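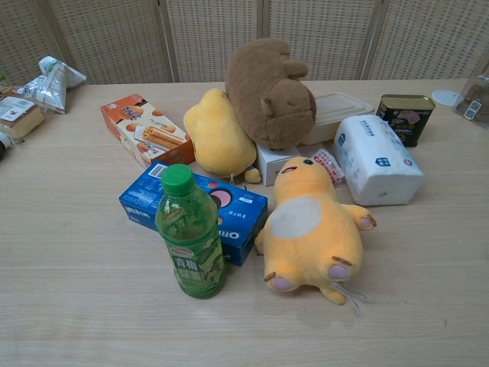
Mixed items on the sorting table, Zollasstead workshop.

Home | Newsletter | Projects | Safety Notes | Contact

Filed under: Faults & Fixes
March 3, 2022

Sorting cell stopped after grip force fault

The tabletop sorting cell at Zollasstead is out of use until further notice. During a mixed-item run the arm closed on a bottle of tea and kept closing. The force limit for the gripper is 50 newtons. The log shows it passed that figure and stayed there for over 15 seconds before the operator, Merike Šimkus, hit the stop button. The bottle split at the shoulder and tea ran into the cable tray. Her hands were outside the marked area and she was not hurt.

The run used the usual kind of clutter: bottled tea, a box of Oreos, a can of luncheon meat, a pack of tissues, wrapped cake and several plush toys. Soft and hard things are put close together on purpose, so that the arm has to change its grip from one pick to the next. On this run it did not change. The pick before the bottle was a plush toy, and for soft items the Mosoti control software turns off the early contact check, which would otherwise trip on loose fabric. The check should come back on when the toy is released. The release message never reached the controller, and the bottle was handled as if it were another toy.

That explains the wrong grip mode. It does not explain why the 50 newton limit was ignored, and this is the part we are most concerned about. The limit is meant to hold in every mode. Temmont, who supplied the gripper, have the log and the finger pads. Their first reply was that the force sensor may have been reset with the fingers still under load, giving it a false zero. We have asked them to show this on the bench.

Merike went back through the records to October and found the same missing release message in three of 832 picks. In those cases the next item was also soft, and no one noticed.

Until we hear more:

The cell stays locked off at the wall. Do not power it up to move the arm. Call Merike and she will release the brakes by hand.

The Irley cell runs the same software. It may be used at half speed with plush toys taken out of the mix. Two people must be present, one of them at the stop button.

Cans and bottles are off the list at both sites.

The cable tray has been cleaned and two connectors replaced. A separate cutoff that does not depend on the Mosoti software is on order and will be fitted at Zollasstead first.

Shares 15 | Comments 4

Previous item | Next item | Back to newsletter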